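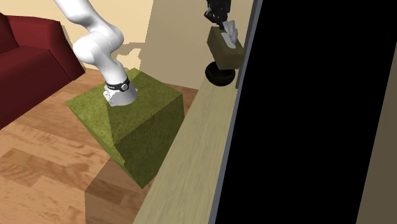 Collecting Demonstrations for Cabinet Placement in Simulated Rooms

Lurdes Falcão, December
Reading time: 7 min

3. Data collection

3.1 Task and rooms

All demonstrations were gathered in the Sirnar simulator. An episode begins with a small object on or near a kitchen counter and ends when the object is at rest inside an open cabinet and the gripper has withdrawn. Rooms are furnished from the Busgate asset set. Furniture outside the reach of the arm takes no part in the task but is kept in the render, as policies trained on bare rooms in our earlier work transferred poorly to furnished ones.

3.2 Operator input

Operators drove the arm with a six-axis hand controller. Commands were recorded at 70 Hz together with joint positions, gripper width and the rendered views. We store the raw commands and apply smoothing only at training time. Seven operators took part, each after a practice period whose episodes were thrown away. The combined set holds 1,000 accepted episodes.

3.3 Insertion

The final part of the reach is the hardest to demonstrate. The gripper must bring the object past the cabinet frame while the upper links stay clear of the door and the counter (Figure 1). Operators tended to slow down here, and the resulting long runs of near-zero commands bias a cloned policy towards stopping at the opening. We therefore drop any run of idle steps longer than seven and keep the first and last step of each.
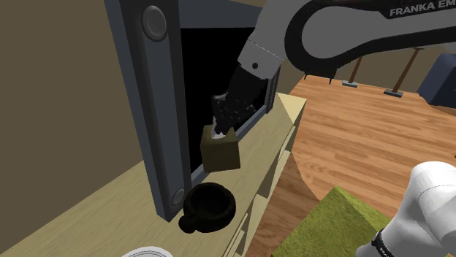 Figure 1. Insertion phase, simulated render. The gripper holds a small block at the cabinet opening; a black mug rests on the countertop below the door.

Other objects on the counter were left free to move. An episode in which one of them was knocked to the floor was rejected, but light contact was allowed. We did not ask operators to approach from a fixed side, and the set contains several distinct wrist angles for the same cabinet.

3.4 Labelling

Each accepted episode was split into reach, grasp, carry, insert and release. Boundaries were first placed by thresholds on gripper width and distance to the cabinet plane, following Jireš, and then corrected by hand. Most corrections fell between carry and insert, where the threshold fires early if the object is held low.

Comments

costetti_lab: Is the idle-step filter applied before or after smoothing? The order matters at the frame crossing.

L. Falcão: Before. We will make this clear in 3.3.

mwr: Would like to see the rejected episodes released too.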